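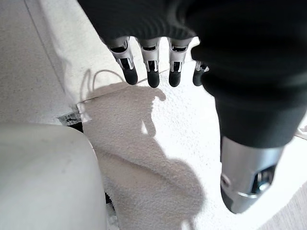

Speaker notes: Linen as a Managed Asset in Residential Facilities
Session two, main hall
Speaker: Rogério Teixeira

Opening

Welcome the attendees and thank the host institution. State the purpose of the session plainly: to set out how a residential facility can plan, record and replace its bed linen over several years without overspending and without running short.

Explain the scope. The session covers sheets, pillowcases and mattress protectors. It does not cover towels, kitchen textiles or uniforms, which follow a different pattern of use and will be addressed in the afternoon. Participants who manage a mixed inventory are asked to hold their questions on those items.

Note that the printed handout has an error on its second page. The column headed "Issued" should read "In circulation." Ask attendees to correct it by hand before the exercise.

Slide 1: Why linen is overlooked

Bed linen is often purchased through the general supplies budget. It is ordered when a floor supervisor reports a shortage, and it is discarded when someone judges that it is no longer presentable. Between those two events, many facilities keep no record at all.

The result is a cost that appears small in any one month and is difficult to explain at the end of the year. Managers know what they bought. They do not know what they own.

Pause and ask how many people in the room could state, by size, how many fitted sheets their building holds today. Do not press anyone for a figure.

Slide 2: The Flelia residence

Introduce the case used throughout the session. The Flelia residence houses students and visiting staff in one building with 200 beds. Linen is supplied by the residence and exchanged every week. Washing is done by an outside laundry in Yen, with collection in the morning and return the next day.

When the first full inventory was carried out in March, the residence held 2525 pieces of bed linen. The purchasing office had expected a higher number. Part of the gap was explained by pieces that had been retired without any entry in the register, and part was never explained. Say so directly. An inventory that claims to account for every piece should be read with caution.

Add, if time allows, that the inventory took longer than planned. The fourth-floor closet had been relabeled twice, and twin and extra-long twin sheets were stored on the same shelf. Sorting them was slower than listing them.
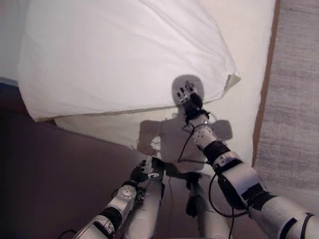 Hanow, October 11, 2024

The following section was revised for the Hanow meeting and replaces the one in the spring version of these notes.

Slide 3: Setting the par level

Define "par." One par is the quantity of linen needed to make up every bed in the building once. A facility that exchanges linen weekly and uses an outside laundry needs one set on the bed, one set in the laundry and one set on the shelf. Some facilities add a further set to allow for late deliveries.

Stress that par is set separately for each item. Pillowcases leave circulation faster than flat sheets. They are smaller, they are more easily mislaid, and they are handled more often between exchanges. Fitted sheets wear at the corners. Mattress protectors last a long time but are slow to dry, and a facility that keeps only one protector per bed will eventually have a bed out of service while it waits.

The Flelia residence now holds three par of sheets and four par of pillowcases. Protectors are held at one par with a reserve on each floor. The reserve is kept in a locked closet, and the key is signed out. That arrangement was resisted at first by the evening staff, who needed access when the office was closed. A second key is now kept at the front desk.

Slide 4: Writing the specification

Most linen specifications are too short. "White sheets, twin, good quality" leaves every important decision to the supplier. Read the sample specification on the slide aloud, slowly. It states the fiber content, the finished size after shrinkage, the depth of the pocket, the type of hem and the method of labeling.

Spend extra time on size after shrinkage. A fitted sheet that meets its stated size in the package may be too tight once it has been washed, and a tight sheet fails early. Recommend that every contract require a wash test of sample pieces before the full delivery is accepted.

Thread count deserves a brief remark. It is the figure most buyers know and it is a poor guide to service life. Weave, yarn quality and seam construction matter more in a building where linen is washed every week.

Color is a practical matter. White linen can be washed together, replaced in small lots and matched across deliveries. Colored linen requires that whole sets be retired at once if the appearance is to stay even. Facilities that prefer color for reasons of comfort may apply it to blankets and covers.

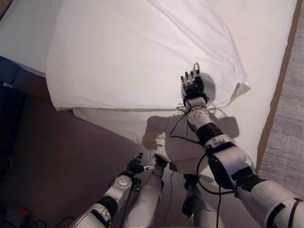
Tainá Furtado has objected to the last point, and her objection should be presented fairly. In her view, an all-white policy shifts the cost from purchasing to the laundry, as stains that would pass unnoticed on a mid-tone sheet lead to rewashing or early rejection. She would prefer that residences test a pale gray or sand color on one floor for a full year and compare the rejection rates.

Acknowledge that the Flelia residence has not run such a test. The position given on the slide rests on ease of replacement, and a facility with frequent stain rejections may reasonably reach another conclusion. Invite comment, but keep this discussion to a few minutes. It tends to grow.

Slide 5: Keeping the register

Present the register in its simplest form. It has one line per item type and five columns: opening quantity, received, retired, lost and closing quantity. A spreadsheet is sufficient. The Zekov system, used by some larger facilities, will produce the same report from scanned labels, but labels must be attached and replaced, and someone must do that work. Facilities with fewer than 500 beds should establish a reliable paper or spreadsheet register before considering scanned labels.

Three rules have proved useful at Flelia:

Pieces are retired by one named person on each shift.
A retired piece is marked at the hem before it leaves the linen room.
Losses are entered in the month they are found, even when the cause is unknown.

The second rule was added after retired sheets were returned to circulation by mistake. Retired sheets are now cut down for cleaning cloths on the same day.

Slide 6: Inspection and retirement

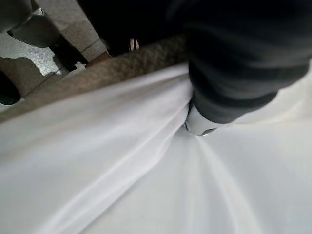
Inspection should take place at the folding table, before the piece reaches the shelf. Staff are asked to check the hems first, then the corners, then the center panel against the light. Thinning in the center panel is ordinary wear. Damage near an edge is more often a matter of handling, and staff should be shown how the load travels through the cloth. Refer to the white fabric on the slide: the long creases fan out from one point, where the cloth is being pulled. When a sheet is drawn into place by a single grip, the strain begins at that grip. Advise staff to take hold with both hands, well apart, and to ease fitted corners over the mattress in opposite pairs. The seam allowance will last longer and the elastic will keep its recovery.

Return to the retirement criteria on the handout. A piece is retired if it has a hole of any size, a seam open for more than the width of a thumb, a fixed stain within the visible area of a made bed, or elastic that no longer returns. Small hem repairs are permitted once. A second repair to the same hem is not economical at current labor rates, and the piece should be retired.

Ask attendees to compare these criteria with their own. Many will find that theirs are unwritten, and that two supervisors in the same building apply different ones.

Slide 7: Replacement in small lots

Recommend two purchases a year in place of a single large one. Smaller lots place less strain on storage, and a fault in one delivery affects fewer beds. The supplier's price may be slightly higher. At Flelia the difference was accepted in exchange for a fixed price over the term of the contract.

New linen should be washed before issue and spread across all floors. When new stock goes to one floor only, complaints follow from the others.

Exercise

Distribute the worksheet. Attendees calculate par for a building of their choice, using the weekly exchange schedule and the laundry return time. Circulate during the exercise. The usual mistake is to leave out the day on which linen is in transit. A second mistake is to count vacant rooms as permanent savings, when those rooms will need to be made up at the start of term.

Questions

Expect a question on in-house laundry. The session does not recommend for or against it. Refer the questioner to the afternoon program, where equipment costs will be discussed.

Expect a question on residents who bring their own linen. At Flelia these residents sign a form at check-in, and their beds are removed from the par calculation until they leave. The mattress protector remains the property of the residence and stays on the bed.

Collect the worksheets only from those who wish to receive written comments. Remaining handouts should be left on the table by the east door for the second group.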